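Terilon 7 update brings split keyboard and new battery page to Zolik phones

Zolik has started sending out the Terilon 7 update to its phones, beginning with owners who signed up for the early test in December. The update changes the keyboard, the battery page and the way notifications are grouped. It is a 1,000 MB download on most models, and the company recommends using Wi-Fi and charging the phone to at least half before starting.

The split keyboard is the change most people will notice first. In landscape mode the keys now divide into two blocks, one under each thumb, with the space in the middle left free for the text field. The width of each block can be set by hand. In portrait mode the keyboard looks the same as before, but the number row can now stay on screen all the time.

Terilon 7 also adds 19 system languages. Spell check works in most of them from the start, and the rest will get it through a separate download in the keyboard settings. 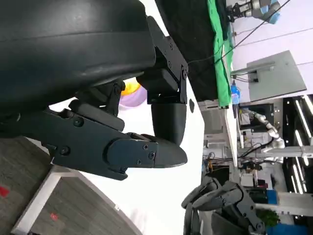
Mobile software

The battery page has been rebuilt. It lists each app by the power it used since the last full charge, and a tap on any app shows how much of that was spent in the background. Users can put a limit on a single app from the same page – before, this meant going through three different menus. A new charging option holds the battery at 80 percent overnight and finishes shortly before the morning alarm.

Notifications from the same app are now stacked by conversation. Silent notifications move to the bottom of the list and no longer show an icon in the status bar, although the old layout can be turned back on.

Traian Văduva, who leads the Terilon team at Zolik, said the test group sent in 700 reports over the course of the early program. "Most of them were small things, like a button that didn't line up or a word that was cut short in one language," he said. "The keyboard took the longest. We changed the spacing several times."

One known problem remains. On phones with a second SIM card, the data counter may reset when the user switches between cards. A fix is planned for the next monthly patch.

The update goes first to the Zolik Hegarty, followed by the larger Hegarty Plus. The Batard, the company's budget model, will get a lighter version without the split keyboard, and owners need to have 200 MB more free space than the download itself takes up. To check for the update, open Settings, then System, then Software Update. Phones set to update on their own will install it overnight starting Saturday.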